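Student Robotics Needs Ordinary Objects
By Niamh Gilmartin

When the Wolde student robotics program revised its curriculum in July, the longest discussion concerned furniture. Several members of the advisory group wished to keep the competition field, with its painted lines and foam blocks. Others, myself included, argued that students should spend the greater part of their lab hours on household objects. The second view prevailed, and I believe it deserves a public defense.

Competition has served our students well. The Molelen league gives them a deadline, a rulebook and a reason to document their work. It also rewards teams for learning one field very thoroughly. A gripper tuned to a foam block of known size will lift that block all afternoon, and the students operating it may learn little about grasping anything else.

A picture frame presents a different problem. It is thin, it stands at an angle, and it can tip when touched from the wrong side. A potted plant has leaves that hide the rim of the pot from certain directions. Students must decide where to approach, how far to open the fingers and when to stop. Those decisions are the substance of the subject, and they should be made early and often.

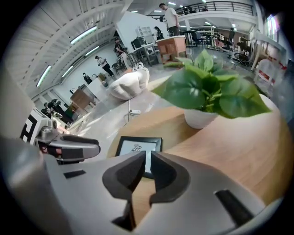 The Question of Assessment

Critics of the new curriculum have raised a fair concern. Eduard Slanina, who coached our league teams for six seasons, has written that open tasks are difficult to grade and that students from other schools will arrive with trophies while ours arrive with notebooks. The program now asks each of its 26 students to submit a written record of attempts, including failed ones, with an explanation of what was changed between them. Grading these records takes considerable staff time. The administration should provide for that time in the next budget.

I would also ask that the league itself consider an event built on unfamiliar objects, disclosed on the morning of the contest. Our students would enter it gladly.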